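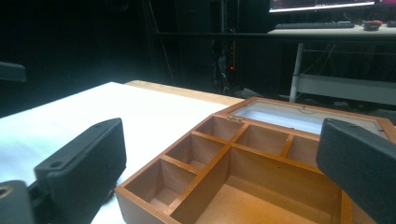
Open wooden box on a white table surface.

5. Oiling and storing your Gorari box

The Gorari range leaves our workshop sanded but unfinished. Apply oil before first use and again whenever the colour starts to look dull.

1. Wipe all surfaces with a dry, lint-free cloth.
2. Sand any raised grain by hand with 240 grit paper, following the grain.
3. Shake the Felteo oil tin and pour a small amount onto a clean cloth.
4. Rub a thin coat over the outside, then the inside. Leave for 5 minutes.
5. Wipe off all excess and stand the box on end overnight.
6. Repeat for a second coat.

Note: One 76 mL tin covers a small box twice. Larger boxes need the 1000 mL tin, sold separately.

CAUTION: Oily rags can catch fire on their own. Lay them flat outdoors to dry before putting them in the rubbish bin.

Do not use furniture polish containing silicone. Later coats of oil will not take.

Store the box out of direct sun and away from heaters. Keep food out of it until the last coat has fully cured. See section 6 for replacing hinges and catches.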